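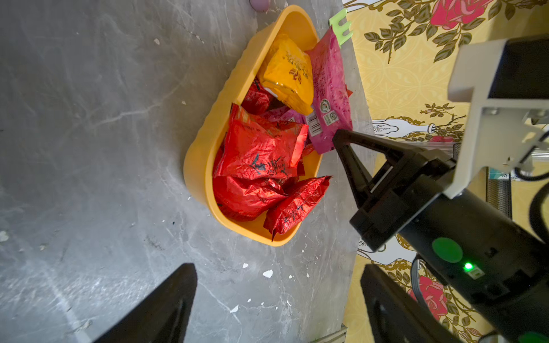

Ticket 3261
Queue: Vehicle electrical / seating
Product: Godus 6-seat SUV, power-fold third row
Reported by: Wekari fleet desk
Assigned to: Geetha Chowdary
Status: Closed, part replaced
Priority: Normal

Reported problem

Third-row left seat does not fold from the tailgate switch. Right seat folds normally. Driver reports a single click from behind the left trim panel when the switch is pressed, then nothing. The center screen shows "Seat fold unavailable" for a few seconds and clears. The fault was intermittent through November and is now constant. No warning lights. No recent body work. Second-row seats fold and return as expected.

Customer has already tried: switching the car off and on, locking it and leaving it overnight, pulling and refitting the seat fuse. No change.

Entry 1, Chowdary

Asked fleet desk to confirm the basics before booking the car in.

Tailgate fully open: yes
Transmission in park: yes
Third-row belts unlatched: yes
Head restraints down: yes
Battery voltage at rest: 12.5
Anything under or behind the seat: floor checked, clear

Conditions for folding are met. The click suggests the relay is closing, so the switch and the command from the body module are probably good. Booked for inspection.

Entry 2, Chowdary

Car in at 8:40. Fault present on arrival. Scan of the seat module returned two stored codes, one for left motor position signal implausible and one for left fold timeout. Cleared both. Position code came back on the first press of the switch. Timeout code came back 5 seconds later.

Tried the fold from the rear door switch and from the center screen. Same result from all three. Tailgate switch ruled out.

Entry 3, Chowdary

Removed left rear trim panel. Measured at the motor connector with the switch held. Supply is present for a fraction of a second and then drops. This is normal behavior for the module when it gets no position pulses back: it assumes a jam and cuts power.

Fed the motor directly from a bench supply. Seat folded through full travel with no binding and returned the same way. Motor and linkage are good.

That leaves the position sensor, the harness between sensor and module, or the module input.

Entry 4, Chowdary

Sensor supply at the connector reads 5 volts, ground is good. Signal line from connector to module measures open. Moved the harness by hand along the seat riser and continuity came and went near the rear bracket. Cut back the tape and found the signal wire broken inside its insulation where the harness bends over the bracket edge. The retaining clip that should hold it clear of the edge was missing — there is no sign it was ever fitted on this car.

The right side has the clip and no wear.

Entry 5, Wekari fleet desk

Can the wire be joined so the car goes back out today? We have a booking at 4:00.

Entry 6, Chowdary

A join at that point will flex every time the seat moves and will fail again. Recommend the replacement sub-harness. Subramaniam Parts has one in stock and can deliver by early afternoon. The seat can be used upright in the meantime but must not be folded by hand with the motor connected.

Fleet desk approved the part by phone.

Entry 7, Chowdary

Sub-harness fitted with new clip. Routed as on the right side, with slack checked at both ends of travel. Codes cleared. Ran the seat calibration from the Vevaner scan tool: first attempt stopped at the upright position because the belt buckle had dropped into the hinge gap. Moved the buckle, repeated, calibration passed.

Cycled the left seat from each switch. No codes. Trim refitted, seat cycled again with the panel on. Car out at 3:25.

Resolution

Open circuit in left third-row position signal wire, caused by missing harness clip. Sub-harness and clip replaced, module calibrated.

Follow-up

Fleet desk to check for the clip on the other Godus cars at next service. It is visible with a flashlight from the tailgate with the seat upright, inboard side of the rear bracket — no trim removal needed. Recheck this car after 400 miles. Open a new ticket if the message returns and quote this number.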